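4. Evaluation of the Plarer Instrument Kit in Suturing

Daranee Phromma, Lizelle Steyn, Meirion Craddock
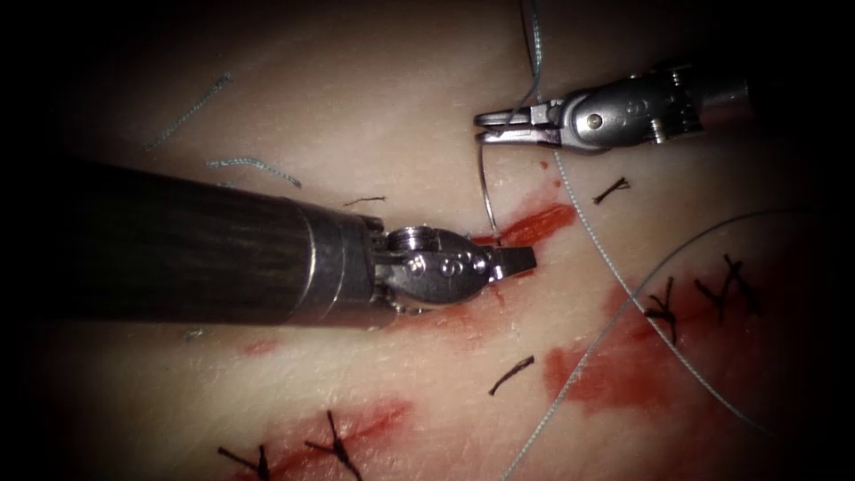

Figure 1. Two wristed instruments during suture placement. The right jaws hold the curved needle; the left jaws are slightly open beside it. Tied sutures are visible at right and at lower left.

4.1 Product under review

The Plarer kit is sold by Tornar as a replacement set of wristed instruments and control software for two-arm surgical research platforms. It is offered to laboratories that already own a compatible base unit and want to run needle-driving and knot-tying studies without buying a complete system. The version reviewed in this section was supplied in January with firmware 2 and was installed at the Prunuvbridge laboratory by the second author. The vendor had no part in the design of the trials and did not see the results before submission.

Each instrument has a long shaft, a jointed wrist and a pair of jaws. Wrist pitch, wrist yaw, jaw opening and shaft roll are driven separately. The software reports joint position and motor current for every axis, together with an estimate of grip effort derived from the current. There is no force sensor at the tip. Readers who need contact force at the tissue will have to supply their own measurement, and the mounting plate leaves little space for it.

4.2 Task and procedure

The task was the placement and tying of interrupted sutures with a curved needle. Operators worked at the console with both arms under direct control. Automated motion was limited to one function, the needle re-grasp assist, which aligns the free jaws with the needle body once the operator has brought the two tips close together (the approach is of the type shown in Figure 1). The assist can be switched off, and half of the trials were run without it.

A trial began with the needle held in the right jaws and ended when the last throw was pulled down. Trials in which the needle was dropped were kept in the data and marked as such. Thread breakage ended a trial. The two operators, J. Sukprasert and M. Chaimongkol, completed a training block before recording started; training trials are excluded from all results below. A total of 242 trials were recorded.

Instruments were exchanged after every 30 trials. The exchange interval was chosen by us and is shorter than the interval in the kit manual. We wanted to separate drive cable wear from operator fatigue, and a fixed exchange point made this simpler.

4.3 Results

With the assist off, median trial time was 334 seconds. The assist shortened the transfer of the needle between jaws for both operators, but its effect on whole-trial time was small. Most of the time in a trial went to thread handling and knot tying, where the assist does nothing. Dropped needles were less common with the assist on. The difference was clear for the first operator and weak for the second, who had more console experience and tended to override the alignment before it finished.

Two faults recurred. The first was a lag in wrist yaw at the start of a motion, most noticeable after a long hold. Re-homing the instrument removed it for a time. The second was a false grip warning when the jaws closed on thread alone. The warning threshold is set for the needle and cannot be changed from the operator menu. Ersoy, the distributor that handles service for the kit, gave us a configuration file with a lower threshold, and the warning did not return. This file is not part of the standard package.

Joint data were logged at 800 samples per second without loss. Time stamps for the two arms come from separate clocks, however, and must be aligned after recording. We used a short jaw closure on both arms, commanded together at the start of each trial, as the alignment mark.

4.4 Limits of the evaluation

Only one kit was tested, so variation between units is unknown. Both operators were right-handed, and the starting side of the needle was never reversed. We did not test continuous suturing or any needle size other than the one used throughout. Stitch quality was graded by the third author from recorded video with the assist condition hidden; a second grader would be needed before the grades could support a comparison with other products. Cable tension was checked at each instrument exchange, and those readings are given with the maintenance log in Appendix B.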